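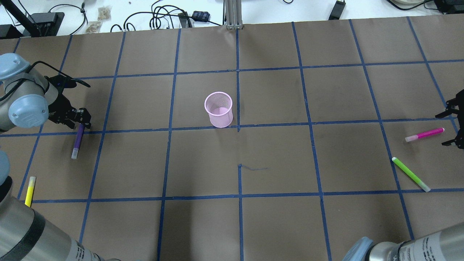
## Sundutent, first plays (thread)

1/ Got Sundutent to the table last night. 2 plays, 38 cards, no board. Yaowalak Srisuk taught it in like four minutes and then beat us both times

2/ So it's a trick taker but the trump suit is whatever you discarded LAST hand. Everyone's trump is different. Took me a whole game to stop following my own trump like a dummy

3/ Rulebook is rough. Page on ties contradicts the player aid – we went with the aid. If anyone from Kornov reads this pls post a FAQ
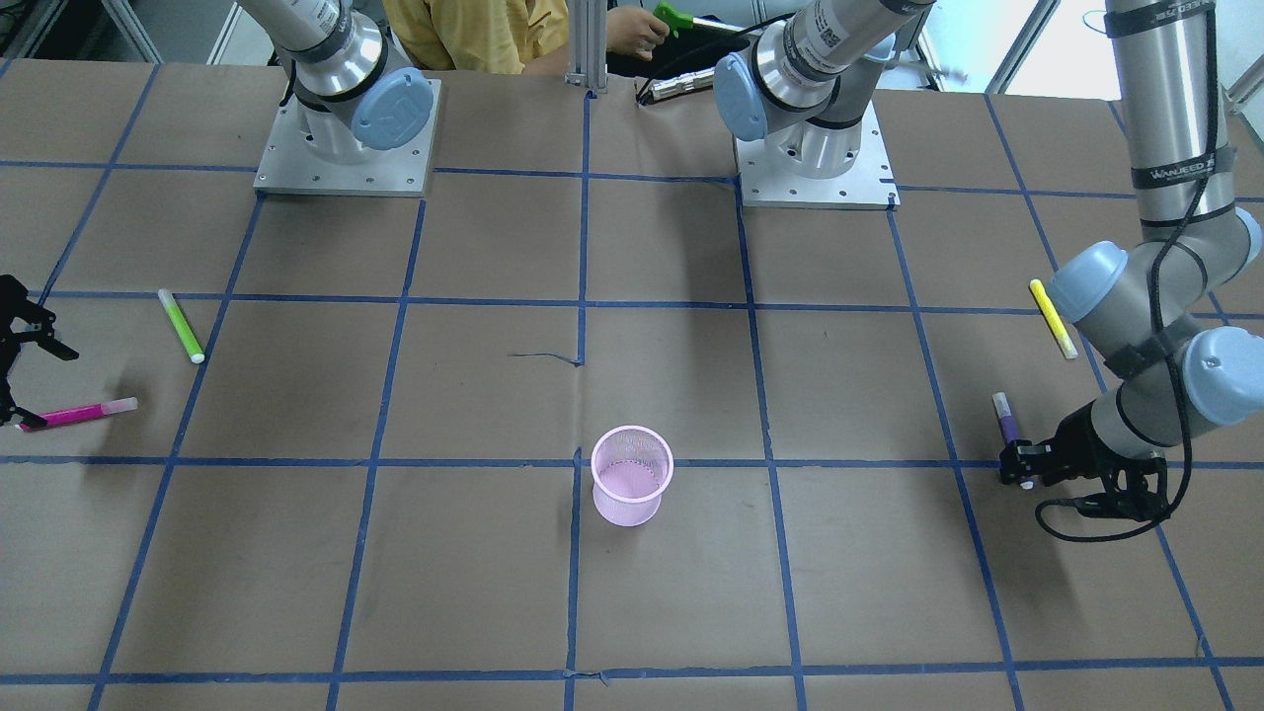 *Photo: Karthikeyan Kandasamy*

4/ Scoring. You bid before you see your last two cards. Hated it in game one, loved it in game two. Bid low, got stuck with teh 9 and the 11, went down hard

5/ Three players was good. Not sure about five, seems like you'd have zero control. Karthikeyan says five is the best count but he also likes Brernumton so

6/ Compared to Duangkaew: shorter, meaner, less math. Keeping both for now

7/ Anyone tried the partnership variant on the back page?? Do you share trump or no, I read it twice and its not clear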